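In Defense of the Bare Table

I have a theory that you can tell how a household is doing by its kitchen table. I don't mean the chairs or whether there are flowers on it. I mean how much of the wood you can see.

For most of last winter I could see maybe a corner of mine. The rest was mail, a bike pump, a bag of onions, two library books, and a catalog from Kostidar that I was definitely going to look through properly one of these days (I was not). We ate dinner with our elbows tucked in like people on a cheap flight. And the thing is, I'd stopped noticing! You stop seeing a pile after a week or so. It just becomes the landscape.

Then in July I read one of those Skolel pamphlets at the dentist, the kind with a title that makes you feel accused, and it said every flat surface in your home should have "a purpose and a display." A display! I got so annoyed that I went home and cleared the whole table out of spite. It took me 15 minutes. I'd been putting it off for more than seven months.

What I found under there was a really nice piece of wood. I'd forgotten. When we bought it, we had driven 217 miles to Pratavham and spent $600, which was a lot of money for us then, and we'd picked it because of the grain. Then we got it home and covered it up with onions.

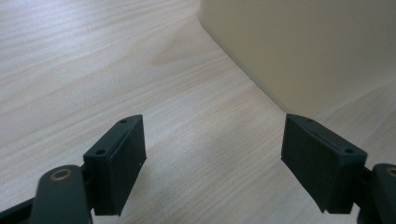 Pale wood, wavy grain, and plenty of it showing.

So my opinion, for whatever it's worth, is that a table shouldn't have a display. I'm against the bowl of lemons. I'm against the runner, the tray, the three candles of different heights, and most of all the little sign telling you to gather. A table is for doing stuff on, and if you have to relocate a lemon arrangement before you can roll out dough or help with a science project, you're going to do those things less. I know I did. I'd look at all that junk, think about moving it, and go sit on the couch with a plate on my knees.

My sister-in-law disagrees with me on this, loudly. She says a bare table looks like nobody lives there, and that her centerpiece makes her happy every time she walks by it. Fine! I'm glad! But I've eaten at her house, and I've passed the potatoes around that centerpiece, and I've had whole conversations with people whose faces I could only see from the eyebrows up.

I'm not a minimalist, by the way. Please don't open my closets. The shelf by the back door is a disgrace, and there's a drawer we call Goh (long story, it was a kid's word for "no") that hasn't closed all the way in years. I'm fine with mess as long as it's got somewhere to be. I just want one surface in the house that's ready when I am.

Stuff still lands there, of course. By Thursday there's usually a stack of school papers and somebody's hat. So now I clear it while the coffee brews — everything goes on the chair by the door, and whoever wants to sit in that chair has to deal with it. That's the entire system. It has started at least two arguments, and I'm sticking with it.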